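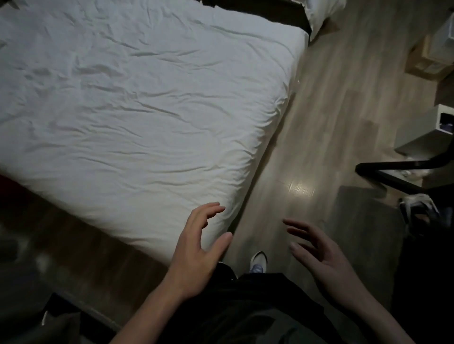
A bed with its fitted sheet on.

Sternotport Folk Tale Collection: Progress to the End of May

We have now recorded 13 tales, 12 of them complete. The last, "The Miller of Hurkis," still lacks an ending — two tellers gave different ones and we plan to print both. 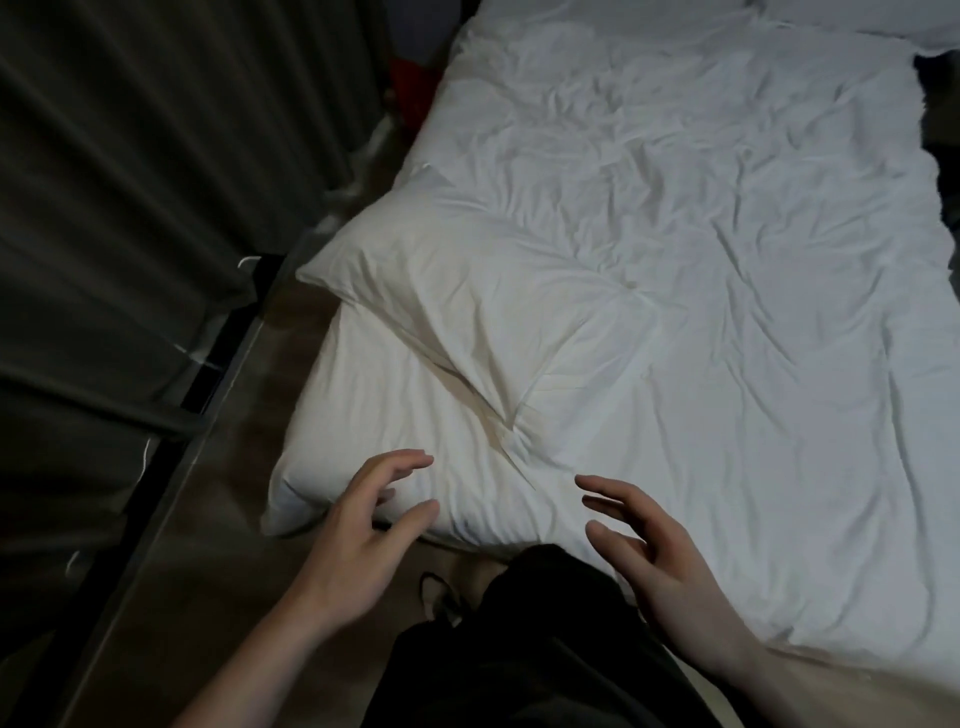 Transcription is on schedule. The longest text runs to 2,174 words and will be trimmed for younger readers. Shearer has quoted for printing and we have accepted.

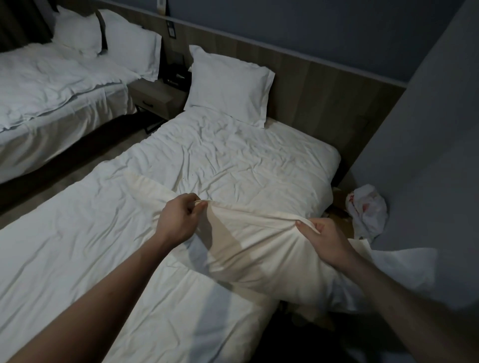 Drawing a sheet across the bed.

Spending is within budget. Of the grant, $3,000 is set aside for illustration and has not been touched. The Tritel recorder needed a new microphone, paid for from the equipment line.
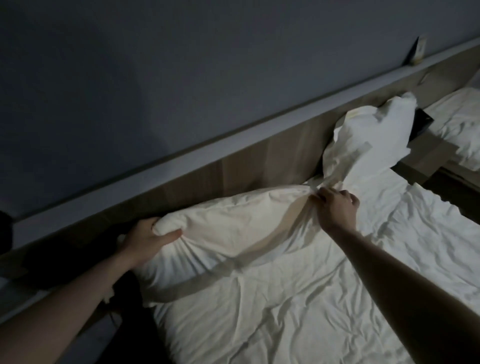 Both hands on a pillow in its white case.

Next period: finish the Hurkis tale, send proofs to the two schools, and settle the order of the stories.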